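**Walking the Skomurano coast path in April: daft idea?**

**mudlark_tam**
Thinking of doing the Dakum to Selen stretch this spring, four days, carrying my own stuff. The guidebook says it's "gentle". My sister's mate did it and says her knees have never forgiven her. Who's right? I'm 50 and reasonably fit, but I do sit down for a living.

**pebbledash**
Did it two years ago and loved it! The first day out of Dakum is flat as anything, then you get the steps. So many steps. Take poles, and take plasters, and book the beds early, there's only the one guesthouse at the halfway point and they stop serving food at 8.

**old_cagoule**
Gentle my foot. I'd do it in five days. And forget poles, they're just something else to carry. 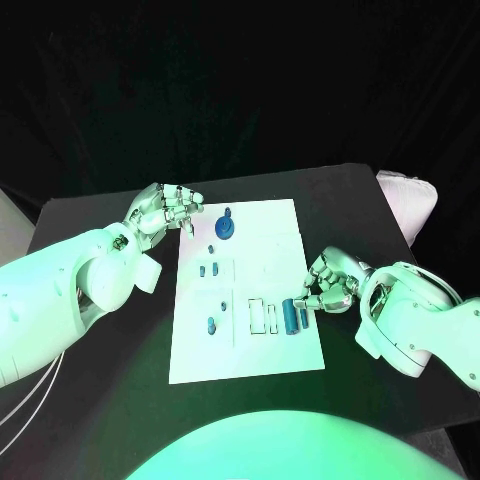
**pebbledash**
Hard disagree on the poles — going down to the second beach without them would have finished me off. Five days is fair enough if you like a long lunch, though (I do).

**old_cagoule**
Each to their own. I've walked about 40 of these long paths and never owned a pole. What I would say is get your boots worn in now. I bought a new pair the week before and ended up finishing in sandals and two pairs of socks.

**mudlark_tam**
Sandals!! Right, boots are going on for the shops tomorrow. Is the bus back from Selen any good or do I need to sort a lift?

**kettle_on**
Bus is fine but it leaves from the top of the hill, not the harbour like the timetable says. We stood at the harbour eating chips and watched it go past above us. Also the café by the church does a very good cheese pie, worth missing a bus for.

**mudlark_tam**
Pie noted. Leaning towards five days and borrowing some poles, sorry cagoule.

**old_cagoule**
I'll get over it. Pack a proper hat.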